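3.2 Mixed returns and bin contents

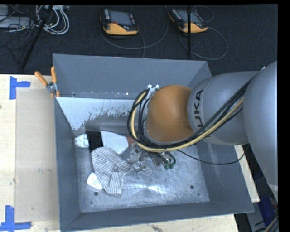

Figure 2. Gray metal bin with mixed contents, including a striped cloth and clear plastic packaging.

Returned goods at the Pollbridge site are sorted by material before they are weighed. We logged 58 bins in February. Textiles were the hardest group to size, as a crumpled cloth takes up far more room than the same cloth folded. Clear packaging was recorded separately, following Odoi and Montoya. Bins holding fewer than 2 material types were left out of the analysis. Fill limits are given in Section 3.3.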